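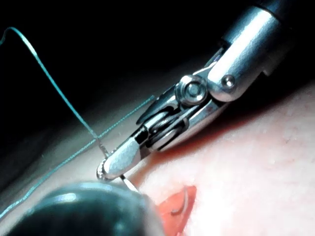 Kestby to Gumede, the long way

May 9, 2026

Typing this at the kitchen table with sand still in my shoes so excuse the mess. Wanted to get it down before it all goes blurry.

So. The drive. I'd been talking about the Gumede road since October and kept finding reasons. Tires. Money. The dog. Then Keabetswe Zwane called and said she had four days off and a full tank, and was I coming or was I going to keep talking about it. I packed in under an hour. Forgot a towel, forgot the good flashlight, brought three jars of peanut butter for some reason.

We left Kestby before sunup. If you haven't been, it's a gas station, a feed store, a diner with a hand-painted fish on the door even though the closest water worth fishing is a very long way off. Get the eggs. Don't get the coffee. Fill up there even if you think you don't need to, the pump at Sarnar was bagged when we went past and the one after that is Gumede itself.

First stretch is nothing much. Flat, fence on both sides, pale grass. I slept through a chunk of it and Keabetswe says I missed a herd of pronghorn, which she has brought up many times now. Then the road starts to lift a little, you barely feel it, and the fences just quit. After that it's you and the power line, and then the power line heads off south and it's you.

I don't really know how to write about that part. It's big. I took pictures out the window and every one of them is a brown stripe and a blue stripe. The light kept changing on the hills, gray to pink to a kind of dirty orange, and neither of us said a word until the pavement ended.

Which it does. With no sign. The map in the glove box shows a solid line all the way through, but the last part before Sarnar is washboard gravel and you want to take it slow. We didn't. Something fell off under the car - a plastic shield thing, it had been hanging by one bolt for a year - and we walked back and got it and put it in the back seat, where it still is.

Sarnar

I'd read there was a town. There's a church with no roof, a stone tank, and a row of cottonwoods somebody must have planted in a line. That's the town. We ate lunch under the trees. Peanut butter. There's a spring behind the church, the path's easy to lose but if you keep the wall on your left you'll hit it. Clear water, cold enough to hurt. We didn't drink it untreated and you shouldn't either.

There was one other car the whole time, an older couple with a camper headed the opposite way. They told us the low crossing past Kisico was fine if you stayed right. They were very sure about the staying right. More on that.

Also the wind. I should of mentioned the wind earlier. It starts up right after noon and doesn't let go until dark. Hold your car door when you open it. Hold your hat, hold your lunch. My napkin is probably in another state.

Kisico Canyon

OK this is the bit people should go for. The turnoff is small, marked with a post and not much else, on the north side just after the road dips. Two miles of dirt and then a flat spot where you park. No toilets, no water, no trash cans. Pack it all out.

The trail goes down first, which I always hate because I know what's coming. Switchbacks, loose rock, some of it pretty steep. Elevation at the rim is around 4000 feet and I felt it on the way back up, though Keabetswe didn't and she made sure I knew. At the bottom the walls come in tight and it's suddenly shady and cool, and you can hear the creek before you see it. Ferns! In that country! I stood there like an idiot touching a fern.

We followed the creek until it got too narrow for packs, then left the packs on a ledge and kept going sideways for a bit. There's a pool at the end. Green, deep, a flat rock next to it that holds two people if they like each other. I got in. She got in up to the knees and called that swimming. Somewhere up the wall a canyon wren was going, that falling-down-the-stairs song, over and over.

Do not go down if there's rain anywhere around. I mean it. Look at the debris stuck up on the walls over your head, whole branches up there. We checked the forecast in Kestby and then again from the rim where I had one bar, and I still kept looking up the whole time.

Camped at the parking spot. Dinner was noodles and a tin of peaches. Stars, obviously. I've run out of ways to talk about stars but we lay on the hood till our teeth were chattering. It drops fast at night, bring the bigger sleeping bag. I brought the small one and wore every sock I had.

The crossing

So the couple said stay right. Keabetswe, driving, stayed right. Right was a hole. Only then did it hit me that they'd been coming from the other side so their right was our left, and I said this out loud at just about the moment the front wheels went in. Not deep, thank god. Water up to the hubs. We rocked it, stuck the floor mats under, and it crawled out after a lot of swearing. The floor mats are not what they were.

Go LEFT if you're coming from Kestby. Or get out and walk it first like a sensible person.

Gumede

Rolled in late afternoon, filthy. It's a real town, with shade and a grocery store and a motel built around a courtyard. The room had a bathtub and I was in there until the water went brown, then I ran another one. We had enchiladas at the place across the street, red sauce, an egg on top, and split a slice of pie that was mostly meringue. We'd planned to push on to the hot springs the next day and just didn't. Sat in the courtyard. Read. Keabetswe fixed the shield thing with zip ties and then it fell off again in the parking lot.

Took the highway home. Faster, boring, paved. Podcasts the whole way.

Stuff to bring if you're going: way more water than you think, real paper map (mark the gravel on it), a towel, a shovel, a warm bag, some kind of wind-proof lunch. A spare that actualy holds air, check it before you leave and not at Sarnar like we did.

Would I do it again, yes, next time with an extra night at Kisico so I can see how the canyon looks first thing in the morning. If anyone's done the hot springs road lately let me know what shape it's in, the last report I could find was years old. Going to go empty my shoes now.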